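Kelska clear storage bins (set of three)

I've been selling these for long enough now that I ought to have written them a proper page ages ago, so sorry it's taken me until April. The Kelska bins are the clear ones with the cut-out handles, and they're easily the thing I get the most emails about. People buy them for fridges, craft cupboards, the shelf over the washing machine, all sorts. I use mine for fizzy drinks.

What I like best is how plain they are. Clear plastic, rounded corners, a handle cut into the rim so you can hook your fingers in and drag the whole lot forward. There's no lid to lose and no label holder to peel off. You look at the side and you know whether you're nearly out of Sprite. 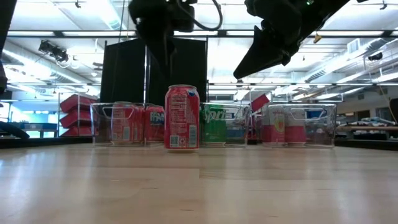 Veneo Home, words by the shopkeeper

I sort by colour because I'm lazy and it works. Reds in one, greens in another, and whatever the family is currently mad about goes in the third. If you've got a big household you might want a whole bin for each drink, but I wouldn't get too strict over it. Ours gets muddled by teatime and I've stopped minding.

The plastic does pick up shine from overhead lights, I should say that. Under a strip light you get a fair bit of glare on the walls and you may have to tip your head to read the smaller print on a can. In a fridge or a dim larder it's no bother at all.

They come as a set of three for £28, and I don't split them (I tried it once and ended up with a tower of odd ones in the hall). Order code is 441 if you're ringing up or adding it to a bigger order. I had 200 sets in the last delivery and they're going faster than I expected, so if the button's greyed out, drop me a line and I'll put your name down for the next lot.

Now, cans. I do get asked which way round they should go, and I'm firmly in the standing-up camp. Ring pull on top, can upright, nothing rolling about. You can lay them down if your shelf is very low, but then you've got to hold them back with one hand while you fish for the one you want, and I've dropped enough on my foot to go off that idea. Standing them up also means you can lift one straight out by the top without shoving its neighbours over. I give the lids a quick wipe before they go in too, just a damp cloth, nothing fussy. 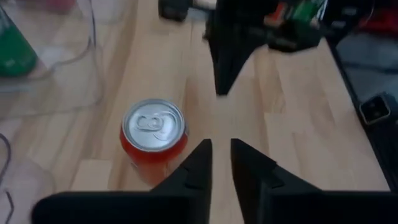 Fitting them on your shelf or table

Please measure first! I know everybody says so, but the bins are made of a fairly stiff plastic and they won't squash in if you're a whisker over. Measure the width of the shelf, then the depth, and don't forget any lip at the front or hinge at the side. Message me your numbers and I'll tell you if they'll go.

If you've got room, leave a little gap between one bin and the next so you can get your hand round. Mine go in a row along the back of a wooden table when we have people over, which leaves the front free for glasses and crisps and somebody's elbows. They don't have to be dead straight either. Turn one a touch if that makes it easier to reach into.

I don't fill them to the brim for a party. Half a bin of cans is far easier to carry than a full one, and you can top it up from the cupboard. A full one is heavy, so do put a hand underneath and don't trust the handle with all of it.

For washing, I use warm water, a squirt of washing-up liquid and a soft sponge. Keep the scratchy side away from them or you'll cloud the plastic, and then you've lost the whole point of having clear ones. Spilt cola comes off easily if you catch it before it goes sticky. 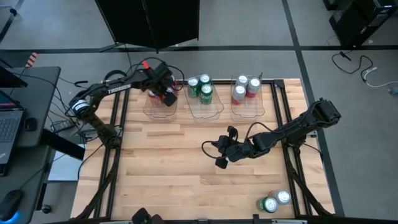 Can I mix these with the Wivent baskets I bought from you last year?

You can, and they look rather nice together, but they won't stack or clip to each other. The Wivent ones are taller, so I'd put those at the back and the clear bins in front.

Delivery and returns

Everything goes out from me in a Tello box with paper padding, and postage is included on the set. If you order before 22 sets have gone out that day you'll make the same collection, otherwise it's the next one. You can send them back if they don't fit, as long as they're clean and you've kept the box. Cracked corner on arrival? Send me a photo and I'll post another set, no need to return the first.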